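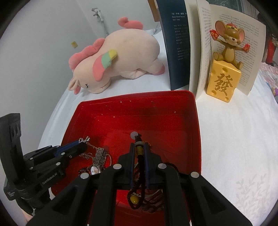 Replying to Matilde's question about cords, and a few others that came in over February. The short version is that I no longer restring anything on plain cotton. It stretches, it holds sweat, and it goes at the knot before it goes anywhere else. For single pendants I use waxed cord or a braid. A dark brown braided cord like the one in the red tray suits a round yellow bead with silver wire wrapped on it, and a braid gives you something to grip when you are tying. For anything with many beads I use coated beading wire, or silk if the owner wants knots between the beads.

Matilde Cunha wrote:
> I have been asked to restring a long necklace that belonged to
> my aunt. The old thread is cotton and came apart in my hands.
> The shop in Brotton only had nylon and elastic. Is elastic all
> right if the beads are light? Also, how much extra length do
> you leave for knotting? The last one I did came out far too
> short and I had to start over.

Elastic is fine for a bracelet you pull over your hand. I would not use it for a long necklace. It sags under its own weight and after a year or so it gets sticky and snaps. If nylon is all you can get, use it, but pull it tight between your hands and leave it under a weight overnight before you string. That takes most of the stretch out.

For length, if you are knotting between every bead, cut at least double the finished length and then add a hand's width at each end. With small beads I go to three times. Thread left over costs you very little and starting again costs you an evening.

Before you cut the old thread, lay the whole thing in a tray with a rim and take a photo of it. Then tape down both ends. I skipped this once on a graduated strand and spent two nights with calipers. 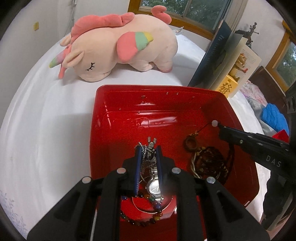
Watch, rabbit pendant and beads, still to be sorted.

Please separate pieces before you store them. Ball chain and twisted chain will work their way into a beaded strand if they share a tray, and a metal watch band will scratch soft beads. Small zip bags are enough. I hang the cord pendants on nails on the inside of a cupboard door.

If a chain has already tangled with beads, put it on a flat surface and loosen the knot from the middle with two pins. Do not pull the ends. A drop of baby oil helps on metal chain, but keep it away from wood, silk and anything glued.

On suppliers, Henriques still sells silk on cards with the needle attached, and they have gone back to the older, stiffer needle. Cendis has coated wire by the spool. I have had no luck with the Plaltia crimps, the small size splits when you close it. If someone has a pair of pliers that works with them, please post the model to the list.

Matilde, tell us how big the holes are and I can suggest a thread size.

Marcelle Maillard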